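Swap night fills the old Kiltach hall
Sat 14 December
By Usa Mahawong

Print this story | E-mail this story

I went to the Kiltach clothes swap meaning to drop off one bag and go home for dinner. I came home two hours later with a different bag, a fuller one, and a pair of boots I have no room for (my closet and I are not on speaking terms right now).

If you missed it, this was the second swap in the old hall on Gramel Street, and it was a whole lot busier than the one in November. Ifeoma Tamuno, who runs the thing, told me 132 people came through the door, and that more than 100 of them brought something to trade. Last time they ran out of hangers by seven. This time they ran out of parking!

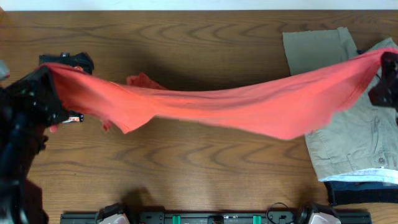 A coral-red top gets a good stretch over the table.

The rules are pretty simple. You bring clean clothes, you get a paper ticket for each piece, and you spend your tickets on whatever you like. Coats cost 2 tickets, everything else is one. Kids' clothes are free if you have a kid with you, and there were plenty of kids, mostly under the coat racks.

I asked Ifeoma what goes fastest and she didn't even have to think about it. "Plain T-shirts and winter coats," she said. "Fancy dresses, everybody holds them up and puts them back." I was holding a fancy dress at the time, so I put it back.
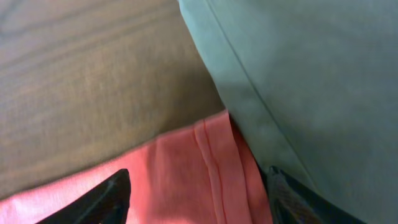 The leftovers are going to the Wirnuder thrift shop, which has promised to take all of it, even the odd socks. Ifeoma said they filled 13 bags by closing, and she was still tying knots in them when I left. The coffee was from Zervas bakery, and so were the almond cookies, and I had more of those than I'm going to put in the newspaper.

One small gripe from me and a few others in line: the mirror. There was one, it was by the restrooms, and it leaned. Ifeoma says she's looking for a second, so if you have a tall one in the garage, bring it by the hall any weekday morning.

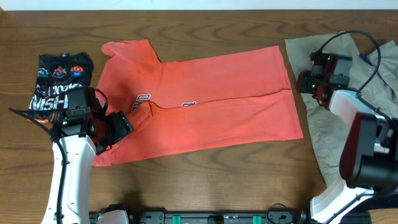

Short sleeves in December: an orange T-shirt, partway folded.

The next swap is planned for early spring, with the date going up on the hall door once the heating repairs are settled. Tickets left over from this one will still be good, so hang on to them. I have three in my coat pocket already.

Recent stories
Gramel Street parking meters to be replaced
Zervas bakery adds Sunday hours
School choir looking for altos
Kiltach library book sale raises money for new shelves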